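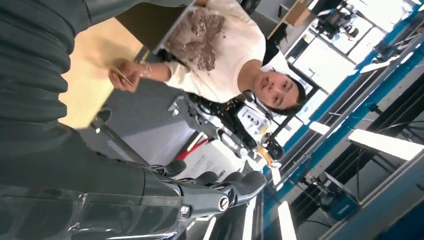 Cirningate, 2020-11-22

A card sorting tray, sometimes called a slot tray or a pigeonhole tray, is a shallow open box divided into narrow compartments, each meant to hold a card or a small bundle of cards standing on edge. It is one of the friendliest pieces of desk equipment there is, and also one of the cheapest, as most are made of nothing grander than corrugated cardboard.

The dividers are strips cut with notches, so that they lock together into a grid and can be lifted out again when the tray needs to be packed flat. Two columns is a common arrangement — it keeps every slot within easy reach of a person sitting at a desk. Larger trays, such as the old Bravau pattern with its 30 slots, were usually given a table of their own. 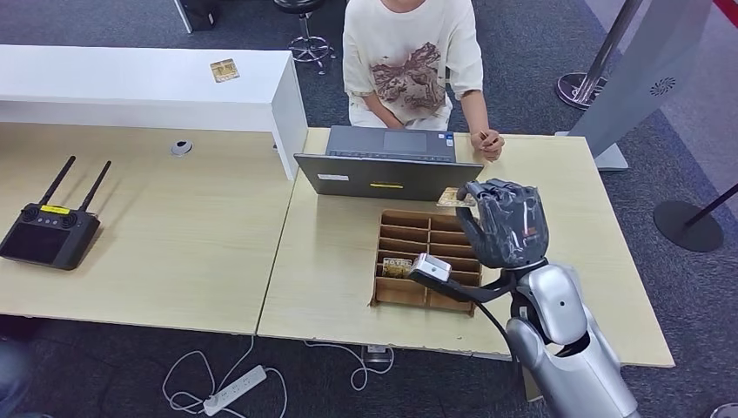 A corrugated sorting tray in front of a laptop, with a yellowish card in one slot.

Cards are normally put in upright, leaving the top edge showing above the divider where it can be read or pinched between two fingers. Thin cards tend to lean over in a wide slot, and many people who use a tray every day fold a spare strip of cardboard and tuck it in behind them. The Fuchs tray, a sturdier kind, has walls 3 layers thick and is still sold in Flamis each May.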